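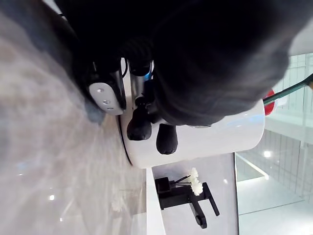

그림 5-1. 표면에 윤이 나는 흰색 원통형 용기

5장 둥근 통의 기하학

저는 어릴 때 찬장을 열고 통 구경하는 걸 좋아했습니다. 먹을 게 있나 뒤지다가 생긴 버릇이긴 한데, 나중에는 뭐가 들었는지보다 통이 어떻게 생겼는지가 더 재미있더라고요. 분유통, 참치캔, 베이킹파우더통, 그리고 할머니가 단추를 넣어 두시던 과자 깡통. 죄다 둥글었어요. 네모난 김 통이 하나 끼어 있었는데 그 녀석은 옆구리가 늘 조금씩 배불러 있었습니다.

앞 장까지 우리는 넓이와 부피를 따로따로 다뤘지요. 밑면이 이렇게 생겼고 높이가 얼마일 때 부피는 얼마냐, 이런 식으로요. 이번 장에서는 둘을 같이 놓고 씨름합니다. 부피를 정해 놓고 겉넓이를 가장 작게 만들려면 어떻게 해야 할까? 통을 만드는 사람이라면 아침마다 할 법한 질문이죠. 안에 들어가는 양은 이미 정해져 있고, 재료비는 겉넓이에서 나오니까요!

4장의 연습문제를 건너뛴 분이 있다면 (다 압니다) 원기둥의 전개도 부분만이라도 다시 보고 오세요. 원기둥을 펼치면 원 두 개와 직사각형 하나가 나오고, 그 직사각형의 가로 길이가 밑면의 둘레와 같다는 것. 이 장은 거의 이 사실 하나로 굴러갑니다.

이 장에서 쓰는 기호

r 밑면의 반지름
h 높이
V 부피. V = πr²h
S 겉넓이. S = 2πr² + 2πrh

길이의 단위는 따로 말이 없으면 센티미터입니다. π는 끝까지 π로 남겨 두세요. 중간에 3.14를 곱해 버리면 나중에 약분할 즐거움이 사라집니다. 계산기도 일단 서랍에 넣어 두시고요.

시작하기 전에 해 볼 것

집에 있는 둥근 통을 아무거나 하나 가져와서 지름과 높이를 재 보세요. 줄자가 없으면 종이띠를 둘러서 둘레를 표시하고, 그 띠를 펴서 자로 재면 됩니다. 둘레를 π로 나누면 지름이 나오지요. 저는 사실 이 방법이 더 좋아요. 자를 밑면에 대고 지름을 재면 정확히 중심을 지나는지 영 찜찜하거든요. 조금만 비껴가도 지름 대신 그보다 짧은 현을 재게 됩니다.

다 쟀으면 높이를 지름으로 나눈 값을 공책 귀퉁이에 적어 두세요. 이 값을 앞으로 '키 비율'이라고 부르겠습니다. 정식 용어는 아니고, 라맘덴에서 같이 수업하던 엘리스 자먼 선생이 칠판에 쓰던 말인데 학생들이 금방 알아듣길래 제가 가져다 썼습니다. 키 비율이 1이면 옆에서 봤을 때 정사각형으로 보이는 통, 1보다 크면 껑충한 통, 1보다 작으면 납작한 통이에요.

교실에서 이걸 시키면 값이 제각각으로 나옵니다. 참치캔을 가져온 학생은 1보다 한참 작고, 감자칩 통을 가져온 학생은 훨씬 크고요. 그러면 꼭 누가 묻습니다. "그래서 뭐가 정답이에요?" 좋은 질문인데, 정답이라는 말에 먼저 조건을 달아야 합니다. 무엇을 아끼고 싶은데요? 재료? 운반할 공간? 손에 쥐기 편한 정도? 우리는 우선 재료부터 시작합니다.

손으로 먼저 계산해 보기

부피가 250π인 통을 만든다고 합시다. 밑면의 반지름은 우리 마음대로 정할 수 있고, 반지름을 정하면 높이는 저절로 따라옵니다. 세 사람이 통을 하나씩 설계했다고 해 보죠.

하고스 게브레미카엘은 껑충한 통을 좋아해서 반지름을 2로 잡았습니다. 그러면 밑면의 넓이가 4π이고, 높이는 250π를 4π로 나눈 62.5가 됩니다. 통이라기보다 지팡이 꽂이에 가깝네요. 겉넓이는 밑면 둘이 8π, 옆면이 250π, 합쳐서 258π입니다.

메낙시 두베이는 납작한 쪽이 좋다며 반지름을 10으로 했습니다. 밑면의 넓이는 100π, 높이는 2.5. 겉넓이는 밑면 둘이 200π, 옆면이 50π, 합이 250π입니다. 모양은 하고스의 통과 딴판인데 재료는 비슷하게 드는군요.

콘라트 슈뉘더는 반지름을 5로 잡았습니다. 밑면의 넓이는 25π, 높이는 10이에요. 밑면 둘이 50π, 옆면이 100π, 그래서 겉넓이는 150π입니다. 앞의 두 통보다 훨씬 적게 들지요? 그리고 콘라트의 통은 높이가 10, 지름도 10이니까 키 비율이 딱 1입니다.

여기서 잠깐 멈추고 4나 6으로도 해 보세요. 반지름이 4일 때는 32π에 125π를 더해서 157π가 되고, 6일 때는 소수가 좀 지저분해지지만 역시 150π보다 큽니다. 표를 만들어서 그래프로 옮기면 양쪽이 높고 가운데가 움푹한 곡선이 나옵니다. 바닥 근처가 꽤 완만하다는 것도 눈여겨봐 두세요. 반지름을 조금 바꿔도 재료는 별로 안 늘어납니다. 제가 학생 때는 이 부분을 그냥 지나쳤는데, 통 만드는 쪽에서는 이 완만함이 아주 고맙답니다. 라벨 자리도 넓혀야 하고 뚜껑 규격도 맞춰야 하니 움직일 여지가 필요하거든요. 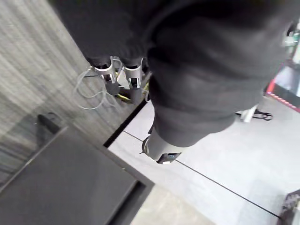

5.1 왜 하필 높이와 지름이 같을 때인가

세 사람의 통만 비교해서는 150π가 정말 가장 작은지 알 수 없습니다. 5.01로 하면 더 작아질지도 모르잖아요. 그래서 식으로 확인해야 합니다. 미분을 배운 분은 미분을 써도 되고, 아직이라면 조금 뒤에 나오는 두 번째 방법만 읽어도 충분합니다.

첫 번째 방법. 부피 V가 고정되어 있으니 h = V/(πr²)로 쓸 수 있습니다. 이걸 겉넓이 식에 넣으면 옆면의 넓이 2πrh가 2V/r로 바뀌어서

S = 2πr² + 2V/r

가 됩니다. 이제 변수는 r 하나뿐이에요. r로 미분한 값 4πr − 2V/r²을 0으로 놓으면 V = 2πr³이고, 이걸 V = πr²h와 나란히 놓으면 h = 2r. 높이가 지름과 같아졌습니다! r이 이보다 작으면 미분한 값이 음수, 크면 양수이므로 여기가 정말 바닥이라는 것까지 확인하면 끝입니다. (이 마지막 확인을 빼먹고 답안지를 내는 분이 많아요. 저도 그랬고요.)

두 번째 방법. 산술평균과 기하평균의 관계를 씁니다. 옆면의 넓이 2V/r을 V/r 두 개로 쪼개서 S를 세 덩어리의 합으로 보세요.

S = 2πr² + V/r + V/r

세 덩어리를 곱하면 r이 싹 지워지고 2πV²만 남습니다. 곱이 일정한 양수 세 개의 합은 셋이 모두 같을 때 가장 작지요. 그러니까 2πr² = V/r, 곧 V = 2πr³. 같은 결과입니다. 저는 이 방법을 스키른빌의 여름 강좌에서 처음 봤는데, 왜 하필 두 개로 쪼개는지가 한참 이해되지 않았어요. r²과 짝을 맞춰 지우려면 1/r이 두 번 곱해져야 해서 그렇습니다. 알고 나면 별것 아닌데 그날은 기차를 타고 오는 내내 종이에 끄적였지요.

식을 한 번 더 들여다보면 덤이 하나 있습니다. 가장 알뜰한 통에서는 위아래 밑면의 넓이를 더한 값이 옆면 넓이의 절반이에요. 콘라트의 통에서 50π와 100π가 바로 그랬습니다.

5.2 버리는 조각까지 셈에 넣으면

그런데 찬장의 통들은 왜 키 비율이 1이 아닐까요? 이유 가운데 하나는 원을 오려 내는 데 있습니다. 직사각형 옆면은 판에서 빈틈없이 잘라 낼 수 있지만, 둥근 밑면을 오리면 귀퉁이가 남습니다. 귀퉁이도 돈을 주고 산 재료예요.

밑면 하나를 한 변이 2r인 정사각형에서 오려 낸다고 하면, 실제로 드는 재료는 πr²이 아니라 4r²입니다. 그러면 전체 재료는

8r² + 2V/r

가 되고, 앞의 계산을 그대로 따라가면 V = 8r³을 얻습니다. 높이는 8r/π, 키 비율은 4/π니까 1보다 제법 큽니다. 밑면이 비싸졌으니 밑면을 줄이고 키를 늘린 셈이죠. 원을 벌집처럼 엇갈리게 늘어놓고 오려 내면 버리는 조각이 줄어들고, 키 비율도 다시 1 쪽으로 돌아옵니다. 이 계산은 연습문제로 남겨 둘게요. 정육각형의 넓이만 구할 줄 알면 됩니다.

물론 현실에는 이음매도 있고, 밑면이 옆면보다 두꺼운 통도 있고, 마트 선반의 높이도 있습니다. 감자칩 통이 껑충한 까닭은 넓이 계산만으로는 나오지 않아요. 과자 한 장의 크기가 먼저 정해져 있으니까요. 모형을 세울 때 무엇을 넣고 무엇을 뺐는지 공책에 꼭 적어 두라고 제가 잔소리하는 이유입니다.

5.3 네모난 통의 배는 왜 나오는가 (읽을거리)

김 통 이야기로 잠깐 돌아갈게요. 안에서 밖으로 고르게 밀면 평평한 벽은 가운데가 휘어 나옵니다. 둥근 벽은 이미 휘어 있어서, 미는 힘을 벽을 따라 당기는 힘으로 받아 내지요. 같은 두께라면 둥근 쪽이 훨씬 잘 버팁니다. 탄산음료 캔이 둥근 데에는 이 사정이 큽니다.

재미있는 것 하나 더. 양 끝이 막힌 얇은 원통을 안에서 밀면, 벽을 둘레 방향으로 당기는 힘이 길이 방향으로 당기는 힘의 두 배가 됩니다. 소시지를 구울 때 껍질이 길이를 따라 길게 터지는 것을 보셨을 거예요. 유도 과정은 통을 반으로 잘랐다고 상상하고 힘의 균형을 두 번 쓰면 나옵니다. 먼저 세로로 자르고, 다음에는 가로로 자르고요.

준비 문제

1. 시작할 때 잰 통의 부피를 구하고, 같은 부피로 키 비율이 1인 통을 만들면 겉넓이가 얼마나 줄어드는지 계산해 보세요.

2. 뚜껑이 없는 통이라면 가장 알뜰한 높이와 반지름의 관계는 어떻게 바뀔까요? 답을 구하기 전에 더 납작해질지 껑충해질지 먼저 짐작해서 적어 두세요.

3. 반지름이 5, 높이가 30인 통과 부피가 같으면서 키 비율이 1인 통의 반지름을 세제곱근을 써서 나타내 보세요.

4. 밑면 재료의 값이 옆면 재료의 두 배일 때 키 비율을 구하세요. 5.2의 식을 조금만 고치면 됩니다.

2번은 혼자 풀고 나서 옆 사람과 짐작을 견줘 보세요. 풀이는 다음 절의 끝에 실었습니다.

문의: Bellis 교재 편집부 | © Bellis 모든 권리 보유 | 맨 위로
마지막 수정: 2월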